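July
By Ilona Oláh

The water came through the ceiling of our shop in Zeltaldale at 2 in the morning, and I slept right through it. My phone was on silent (never again!) and by the time I'd found my keys and driven over, the carpet squelched from the front counter to the back door.

I'd always thought of a flood as a river thing, with sandbags and boats. Ours was a split hose above the upstairs kitchenette, a bit of plastic no longer than my forearm. The plumber shut it off in a minute or so and then wandered about whistling at the walls, and I could've throttled him. 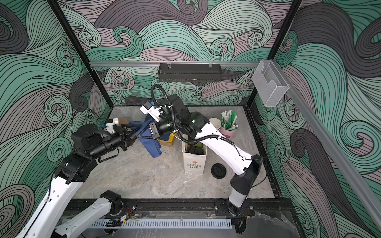 So then you ring people. I rang Kuhlmann, the drying mob out on the highway, and they had a truck at our door before breakfast. In came the fans, and the dehumidifiers, and a young bloke with a moisture meter who poked my plasterboard and read the numbers out like a bingo caller. Anything over 10 made him frown. He frowned a lot.

I wanted to paint straight away. The walls looked fine to me! He talked me out of it, very kindly, and cut a neat strip along the bottom of the back wall to show me the insulation, grey and sagging like an old sponge.
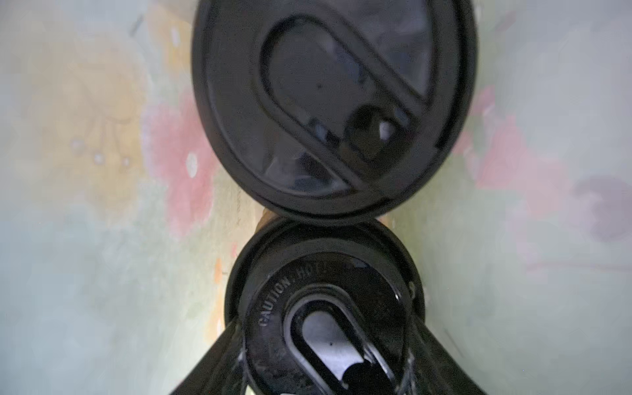

The noise, though. Picture a plane that never takes off, day and night, with the bakery next door asking how much longer. I took them a cake, which was silly, given they're a bakery.

We lost 156 boxes of stock, mostly paper goods, and I had to list every one for the insurer. My advice is to photograph the lot before anyone touches the skip. I started chucking things out first and spent an awful evening fishing soggy labels back out with barbecue tongs. 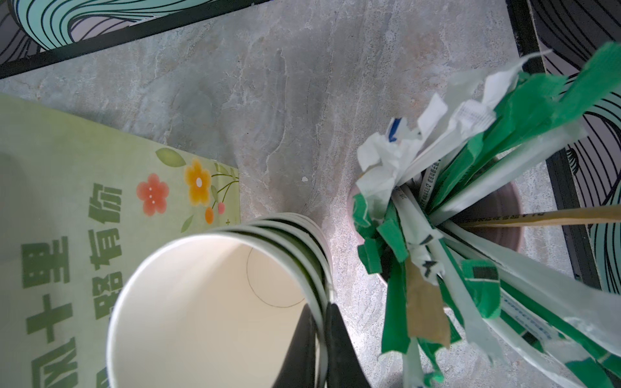 The Nandent branch of our insurer was decent enough once I got past the hold music. The excess was $200, and I'd braced for far worse.

Since then I've had a leak sensor put in, a little Skerkix puck that sits under the sink upstairs and shrieks if its feet get damp.

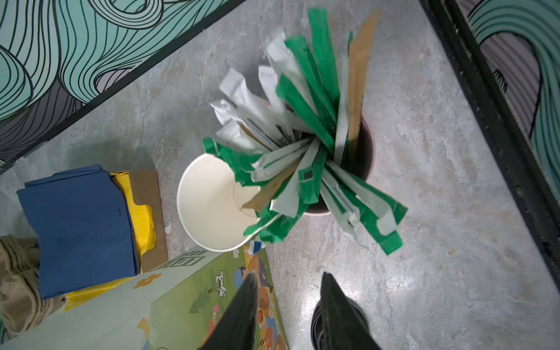
It's gone off once, when my nephew mopped. I was there in my slippers with a torch and every towel we own, and he's still telling people about it.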